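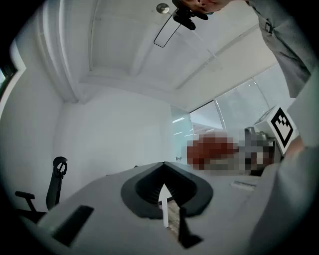

*Fig. 4. View from the gripper camera, with the operator leaning over the table and a marker cube above the hand.*

## 3.2 Checking the camera view

Do this check after every lens cleaning or finger change on the Florano hand-held gripper.

1. Set the gripper over a clear part of the tabletop and open the live view.
2. Find the black gripper component in the lower center. Its tip should point straight up and its two sides should look even.
3. If it leans, loosen the 2 mount screws, turn the camera and retighten.
4. Check that the marker cube is tight on its bracket. Wipe the printed faces with a dry cloth.
5. Record a test clip of 1,000 frames and run the marker check. A pass is 972 or more.

**Note:** Black corners are normal with this lens – do not crop them out.

**Caution:** Keep fingers clear of the gripper while the trigger is live.

If the check fails twice, send the clip to Riet De Haan at Drerkness before changing any settings.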